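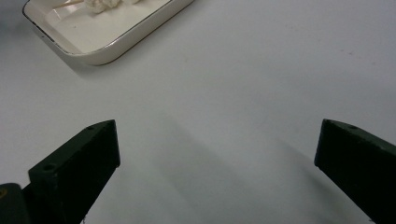 White tray with a dark rim, on a tabletop.

Home Overview Files Method Licence Contact

March
Prepared by the Fleken Records Office

# Fleken Household Recipe Survey – Data Card

## Overview

The Fleken Household Recipe Survey is a collection of 609 written recipes gathered from homes in the parish of Fleken and the neighbouring settlement of Trurnum. Each entry records one dish as it was set down by the household that cooks it, together with notes on season, occasion and the source of the recipe where known. The collection is intended for students of local history, dialect and domestic life.

## Contents

The release is made up of 4 plain text files:

- recipes.csv – the full text of each recipe, one per row
- households.csv – parish, household size and an anonymous household code
- terms.csv – local words for dishes, measures and utensils, with standard equivalents
- notes.txt – remarks by the transcribers

The two tables of recipes and households are joined by the field house_code. Recipes handed down on paper are marked P, and those taken from speech are marked S. Where a household supplied both, the paper version is given first.

## Method

Recipes were collected by post and by visit. Handwritten sheets were transcribed in full, including crossings-out, which are placed in square brackets. Spelling has been kept as found. Old measures have not been converted, as the size of a Trurnum cup differs between households and no single figure would be correct. 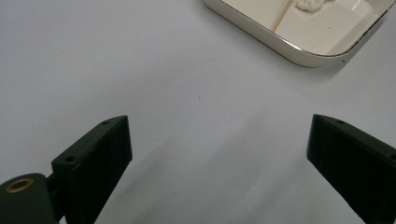 Spoken recipes were written down during the visit and read back to the speaker before being accepted. Amounts given as "a little" or "enough" remain in that form. A second transcriber checked each sheet against the original, and doubtful readings carry a question mark in the field reading_note.

## Known Limits

Baking is well covered; fish and game are not. Over 70 entries have no stated season, and 17 lack a cooking time. Trurnum is under-represented, and users should take care when comparing the two places. Duplicate dishes have been kept under separate numbers, even where the wording is almost the same.

## Related Work

The Chiriac Index of Kitchen Terms was used in preparing terms.csv. Its numbering is kept in the field chiriac_ref. Records from the Plultness Estate kitchen books are held apart from this release and may be read on request.

## Terms of Use

The files may be copied and used for study and teaching, provided that the Fleken Records Office is named as the source. Household codes must not be used to identify any family. Corrections should be sent to the Office in writing, quoting the recipe number.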